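Looking after an old wooden table (and the wall behind it)

My little tea table came from Ryszard Głowacki, who was clearing out his mother's place in Wemport and wanted it gone by lunchtime. I paid him 5 dollars and a jar of pickles and carried it home on my head, more or less. It's had a hard life with me since, so these are the things I do to keep it going.

Wipe with the grain, always. A cotton rag, warm water, one drop of dish soap, then a second rag that's completely dry. I used to use those spray polishes and the top went gummy – you could write your name in it!
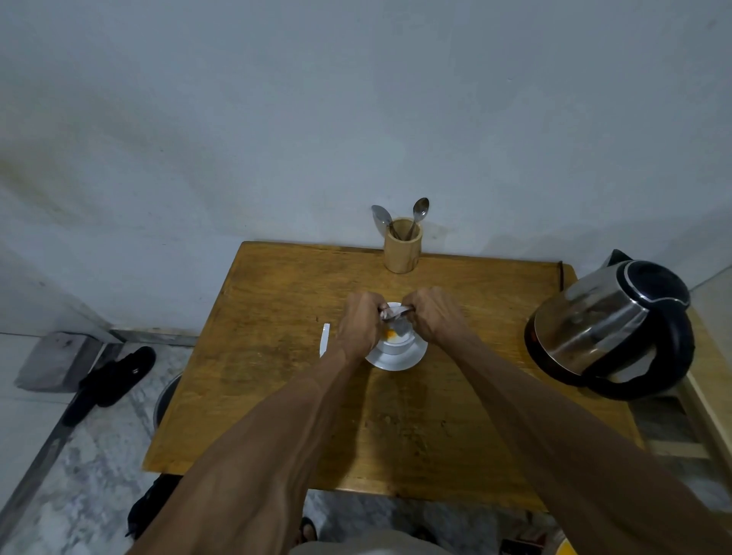 White rings are mostly just moisture trapped in the finish, so don't panic and reach for the sandpaper. Lay a clean T-shirt over the mark and run a warm iron (no steam) across it for a few seconds, lift, look, and go again. Mine needed 2 goes. For the stubborn ones I rub in a dab of plain mayonnaise and leave it overnight, which my friend Mamta thinks is disgusting. The dark rings are another story. Those have gone into the wood itself, and I've learned to live with them.

Turmeric and paprika are worse than tea, by the way. Get at them right away with a damp cloth, and if there's still a yellow shadow, put the table near a sunny window for a couple of afternoons. Sunlight fades turmeric better than anything I've bought.

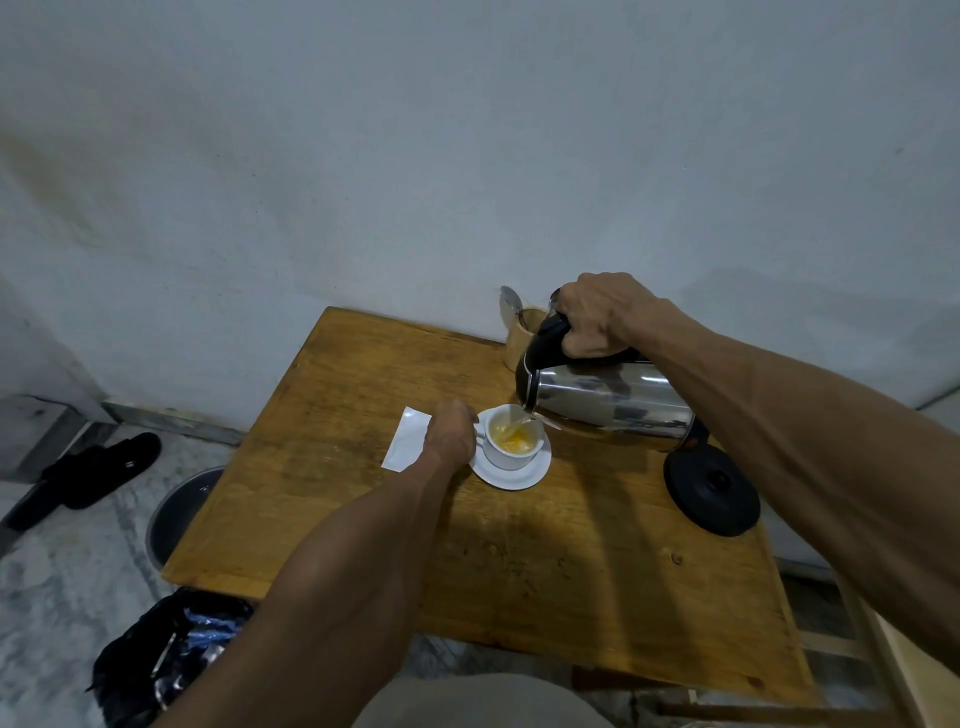
Can I just paint over a brown water stain on the wall?
Only once the leak is fixed and the plaster has dried right through. Then put on a coat of stain-blocking primer before your regular paint, or the brown will creep back. I skipped the primer in October and had to do the whole corner over.

Wobbly legs next. Turn the table upside down on a blanket and try every joint by hand. Loose ones get wood glue and a clamp overnight. If one leg is simply short, glue a slice of cork under it and trim it with a craft knife.
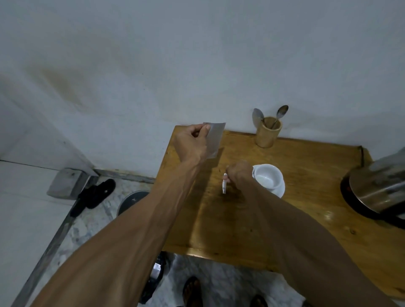 An empty cup at the little table.

Once or twice a year I oil the top. Mineral oil is fine, thin coat, half an hour, wipe off everything that hasn't soaked in. Do lay the oily rags out flat outside to dry if you use linseed – they can heat up and catch fire when they're balled up in a bin. Leave a finger's width between the table and the wall too, or the back edge will scuff the paint.
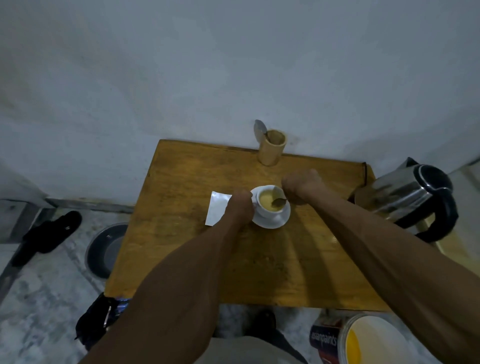 Milky tea, saucer underneath.

Last thing, scratches. Rub a walnut half over the light ones, then buff with your sleeve. Deeper ones I fill with a wax stick a shade darker than the wood, and I test it on the underside first.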